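About Fandoswood

Hi, I'm Arvid Hedlund, and I spend most of my week finding out which gripper can pick up which thing. That's pretty much the company right there. People who are about to put a robot arm on a packing line or a lab bench send me a list of the stuff they need to move, and I try out grippers, arms, cameras and controllers until I can tell them what I'd buy if it were my money.

I started Fandoswood after nine years at Blomqvist, a parts distributor where I was the guy who answered the phone when a gripper didn't fit. I liked those calls! What bugged me was how late they came. Somebody would have bought the arm, bolted it down, hired a programmer, and only then learned that the fingers couldn't get under a flat pouch. So I rented two rooms in Dredildale one December and put up a one-page website, and my old customers started calling me there instead.

Ragnvald Haugland joined the year after. He does the simulation side, and he's the reason we can get through a long list without wearing out a pile of hardware. We build the work area on the computer first, put the arm in it, scatter some objects around and swap hands until we have a short list. Then the short list goes on a real bench. I was a grump about this at first (I like holding things), but I've come around.

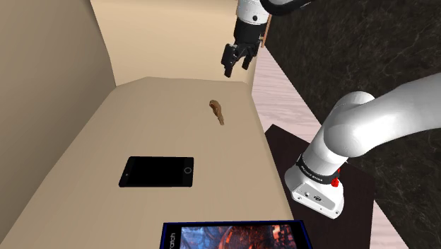

Two-finger parallel gripper over the long table, one of our simulated setups

We keep the objects awkward on purpose. A neat little cube will make any gripper look good, so we go for twisty shapes, flat things that sit low to the table, and dark shiny stuff that gives depth cameras a hard time. Every hand gets the same objects in the same starting spots, with the same controller settings, and each one gets 40 tries per object. If a customer wants a different number we'll talk about it, but 40 is where I stop arguing with myself.

The last big comparison was for Onatden, who sort returned household goods and wanted to know if they could get by with plain parallel fingers or needed suction as well. We planned 4000 simulated grasps and ended up with 3781 we were willing to count -- the others had a bad friction setting, my fault, and we threw them out. Parallel fingers did fine on anything with a bit of height. On flat items they were miserable, and suction won easily. Onatden went with a tool changer and both hands, and Ragnvald still thinks they could have saved the money with longer fingertips. Ask him about it if you have an hour.

We don't sell hardware and we don't take a cut from anyone who does. You pay for the testing, you get the numbers, the settings and the recordings, including the runs where things went flying.

If you've got something that's hard to pick up, send me a note with its size, its weight and a couple of pictures. I read everything myself, usually with my first coffee. Our next open bench day is 8th March, and you're welcome to bring a box of your worst objects along -- the weirder the better!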